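灰色

灰色是介于黑与白之间的一系列颜色的总称，在色彩学上通常归入无彩色，也就是说，理想的灰只有明暗的差别，没有色相可言。不过日常生活里真正遇到的灰，很少有这样干净的：石板的灰偏蓝，旧棉布的灰偏黄，鸽子颈下的灰又带一点紫。正因为如此，各种语言里关于灰的词汇往往比人们预想的丰富得多，本条目除了介绍灰色的一般性质以外，也会花一些篇幅谈谈这些叫法，以及灰色在染织、绘画、建筑和图像制作中的用处。

名称

汉语的“灰”本义是物体燃烧之后剩下的粉末，《说文解字》释作“死火余烬也”，字形从火，后来才引申为颜色。这样的来历并不孤单，许多语言都拿灰烬来称呼这种颜色，大概是因为围着火塘过日子的人，天天都要见到它。古人另有“苍”字，用得很宽，可以指青，可以指深绿，也可以指灰白，所以“苍颜”“苍发”里的苍，读者多半会理解成花白的样子。传统色名当中，与灰有关的还有银灰、鼠灰、鸽灰、藕灰、铁灰、烟灰、青灰、葭灰等等，有些见于旧时的染坊账簿，有些则是近人整理时补入的，年代未必都靠得住，引用时宜多加小心。

日语中称灰色为“灰色”或“鼠色”。江户时代后期，由于幕府屡次限制町人穿着华丽的颜色，茶色和鼠色的衣料大为流行，染匠在狭窄的范围里翻出了极多的花样，后世以“四十八茶百鼠”来形容。这里的数目只是极言其多，并不是真的恰好有那么些种，实际留下名字的鼠色也许还不止于此。利休鼠带绿，樱鼠带粉，深川鼠带一点浅浅的青，放在一处看，倒真有几分热闹。

英语里的拼法则有两种，英国多写作 grey，美国多写作 gray，意思完全一样。法语的 gris、德语的 grau 也都是很古老的词。

色彩性质

在加色模型中，红、绿、蓝三个分量相等时得到的就是中性灰，分量越大越亮，到了两端便是黑与白。印刷用的减色模型要麻烦一些，理论上等量的青、品红、黄可以混成灰，可是油墨并不纯净，等量混合往往偏褐，所以印刷厂通常要调整三者的比例，再加上黑墨来稳住颜色。老师傅们看样张，常常先看灰的部分，灰要是偏了，别的颜色多半也跟着偏了。

摄影上有一种反射率为百分之十八的标准灰，俗称中灰，用来校正曝光。它的反射率离百分之五十还远得很，人眼看上去却差不多正好在黑白的正中间，这与视觉对明暗的反应不成线性有关。初学者第一次听说时总要疑惑一阵，这是很正常的，拿一张灰卡在窗边对着看一会儿，就会慢慢习惯这个道理。

灰色还有一个有趣的脾气，就是极容易受邻居影响。同一块灰放在白纸上显得深，放在黑纸上显得浅；放在大红旁边会隐隐泛绿，放在橙色旁边又会隐隐泛蓝。这种现象称为同时对比，十九世纪法国化学家谢弗勒尔在戈布兰织造厂任职时曾作过系统的研究，起因据说是有人抱怨黑色毛线染得不够黑，他查来查去，发现毛病出在相邻的颜色上面。

染织

未经染色的羊毛里本来就有天然的灰，把黑羊毛与白羊毛混纺，也能得到深浅不同的灰呢，所以灰色布料历来便宜，多为农人、工匠和修士所穿。方济各会的修士早年穿着未染的粗羊毛，在英格兰因此得了“灰衣修士”的称呼。到了十九世纪，灰色法兰绒却渐渐体面起来，先是运动和休闲时穿，后来成为男士西装最常见的料子之一，一直沿用至今。

小作坊对灰色的讲究，有时不亚于大厂。斯图姆斯盖特（Stumesgate）的染匠罗德里·贝利斯（Rhodri Bellis）留有一册染色笔记，其中灰色配方共记了11种，多以五倍子与铁盐为底，再用少量茜草或靛蓝调整冷暖。他在笔记里反复叮嘱，灰色毛线一定要等完全晾透以后再判断深浅，最好放到北窗底下，早晨看一遍，傍晚再看一遍。册中最早的色样编号为1471，是一缕略带褐意的浅灰，旁边写着“像雨后的墙，太太喜欢”。

绘画

西方绘画里有一种专门以灰色作画的方法，称为灰色画法（grisaille），中世纪末到文艺复兴时期的祭坛画，外侧翼板常用此法摹仿石雕，平日合拢时显得肃穆，节日打开，里面才是满目的金红青绿。灰色画法也可以用作底稿，先把明暗交代清楚，再一层一层罩上透明的颜色。戈雅、委拉斯开兹与惠斯勒都以善用灰色著称，惠斯勒那幅画母亲的名作，题目里就带着灰与黑。

中国水墨画虽然不说灰，却有“墨分五色”的讲法，焦、浓、重、淡、清，其中淡墨与清墨落在纸上，便是一片深浅不一的灰。画远山、画烟雨，多半要靠它们。宣纸吸水，墨色干后会比湿时浅一些，下笔的人心里总要先留出这个余地来。

建筑

石板、花岗岩、青砖和水泥使许多城市以灰色为底色。北京旧城的胡同以青砖灰瓦为主，与宫城的红墙黄瓦相映，这种对比常为人称道。苏格兰的阿伯丁多用本地花岗岩砌筑，石中的云母在晴天会闪闪发亮，阴天则沉沉的一片，因此有“花岗岩之城”的别号。二十世纪中叶以后，清水混凝土在公共建筑中大量使用，喜欢的人说它诚恳，不喜欢的人嫌它阴冷，这场争论至今也没有定论。

图像与设计

在产品图、界面和三维渲染中，均匀的灰色常被用作背景。纯白的底子容易吞掉浅色物体的边缘，纯黑的底子又会使暗部难以分辨，灰色夹在当中，两头都照顾得到。偏蓝的石板灰尤其常见，它与白色放在一起时，白色会显得更加清爽，物体表面的弧度和接缝也比较容易看清。

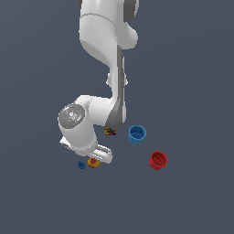 石板灰背景上的白色机械臂，灰色部件作点缀（计算机渲染图）

选用灰底时，一般要留意它与物体自身灰色部分之间的明度差，差得太少，轮廓就会融进背景里去。调色和修图的工作间，墙面也往往刷成中性灰，免得四周的颜色干扰眼睛的判断，讲究一些的，连桌布和工作服都要换成灰的。

象征与习语

灰色在文化中的含义颇为矛盾。一方面它与衰老、沉闷和消沉相连，汉语说“心灰意冷”“灰头土脸”，都不是什么高兴的事；另一方面它又代表稳重、谦和与阅历。“灰色地带”指界限不清的范围，“灰色收入”指来源不甚明朗的收入，都取其不黑不白之意。基督教的圣灰星期三在大斋期开始之日，多半落在2月，信徒额上抹灰，以示悔改和对生命短暂的记念。

童话里的灰姑娘，名字也从炉灰而来，中文、法文和德文都保留着这层意思。

参见

黑色
白色
银色
无彩色
同时对比
灰色画法

本条目最后修订于2022年1月19日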